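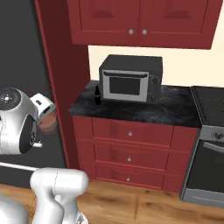

How many demonstrations does a policy need in one simulated kitchen before it can be moved to another?

In our tests 343 demonstrations were enough, and raising the number to 700 gave no further gain on the held-out kitchens.

Figure 4. Rendered view from a Stuvia kitchen with red cabinets, with part of the robot and its gripper at the left. The microwave, the bottle on the counter and the three drawers are used in the tasks of Section 4.2; the stove is not.

4. Effect of the demonstration budget on transfer

4.1 Setup

All demonstrations were recorded in the Stuvia simulator by two operators using the same handheld controller. Each demonstration starts from a random base position in front of the cabinets and ends when the task check passes or the time limit is reached. Demonstrations that hit the time limit were thrown out and recorded again, so every budget given below counts successful demonstrations only.

We trained policies on four budgets: 26, 137, 343 and 700 demonstrations per task. The smaller sets are nested in the larger ones. We chose nested sets so that a change in score between two budgets could be put down to the added data and not to a fresh draw. The cost of this choice is that the four points on each curve are not independent, and the smallest set may be lucky or unlucky as a whole. To check this, we drew two further sets of 26 demonstrations and trained on them under the same settings. The spread between the three small sets was larger than the spread between training seeds, and we report it separately in Table 3.

The policy takes one color image and the joint positions as input and gives out a short block of joint targets. The network, the image size and the number of training steps are the same at every budget. Keeping the number of steps fixed means that a policy trained on 26 demonstrations sees each of them far more often than a policy trained on 700. We also ran the smallest budget with early stopping on a validation set. This helped slightly in the training kitchen and made no difference in the held-out kitchens.

The simulator version was frozen on 2018-05-01 and was not updated afterward. Contact settings for drawers changed in a later release, and scores from that release should not be compared with ours.

4.2 Tasks and kitchens

Three tasks are used. In the first, the robot opens the microwave door. In the second, it pulls out the top drawer by its knob. In the third, it moves the bottle from the left of the microwave to a marked area on the free part of the counter. The training kitchen is the one in Figure 4. Its small round drawer knobs leave little room for error in the grasp, and the dark housing of the microwave gives low contrast against the black stone countertop, although the light door frame is easy to find.

The held-out kitchens come from two sources. The Zeso set has the same cabinet geometry as the training kitchen but different colors and surface textures. The Yimyam set also changes the layout: counter height, drawer width and the position of the microwave all vary, and some of the drawers have bar handles in place of knobs. No held-out kitchen was looked at while the network was being tuned.

Policies are scored on a fixed list of start positions for each kitchen, the same list for all budgets. An episode counts as a success if the task check passes within the time limit and the arm has not struck the cabinet with a force above the limit given in Section 3. We use three training seeds per budget and report the mean.

4.3 Results

In the training kitchen, mean success over the three tasks rises from 0.38 with 26 demonstrations to 0.71 with 137, 0.86 with 343 and 0.90 with 700. The last step is small but shows up in all three seeds. Most of it comes from the drawer task, where the larger set contains more approaches from the far end of the base region.

On the Zeso kitchens the curve has the same shape up to 343 demonstrations and then goes flat. Mean success is 0.19, 0.52, 0.69 and 0.68 for the four budgets. On the Yimyam kitchens it is 0.08, 0.27, 0.41 and 0.41. We take the flat part of both curves as a sign that further demonstrations from a single kitchen add coverage of arm motion but little that carries over to a new appearance or layout.

The tasks do not behave alike. The microwave task transfers best at every budget. The bottle task loses the most when colors change, and its failures are mainly in the approach: the gripper closes short of the bottle or to one side of it. The drawer task holds up well on Zeso but drops sharply on Yimyam. When we score the Yimyam drawers with knobs apart from those with bar handles, nearly all of the drop falls on the bar handles.

We also tested whether the flat part of the curve depends on the camera position. Part of the robot covers a region at the left of the image in the training view, and one might expect the policy to rely on the fixed position of that region. Shifting the camera by a small random offset at training time lowered the score in the training kitchen by 0.03 and raised it on Yimyam by 0.05 with 343 demonstrations. The gain with 700 was the same within the seed spread. Camera shifts therefore raise the level of the curve on new layouts — they do not move the point at which it goes flat.

4.4 Limits

The budget of 343 should not be read as a general figure. It holds for one network size, one training kitchen and short tasks with a single contact phase. A larger network may be able to use the remaining demonstrations. We ran one such network, at twice the width, on the drawer task only; its score on Zeso with 700 demonstrations was 0.02 higher than with 343, which is inside the seed spread.

The operators differ in style. Hsin-yi Peng recorded most of the demonstrations in the larger sets and tends to approach the handle from below, while the set of 26 is split evenly between the two operators. We did not balance operators across budgets, and part of the gain between 26 and 137 may come from more uniform data.

Ketsara Siriwan repeated the Zeso runs for the microwave task on the Furen cluster with a separate build of the training code. The four scores agreed with ours to within 0.02. The drawer and bottle tasks have not been repeated in this way.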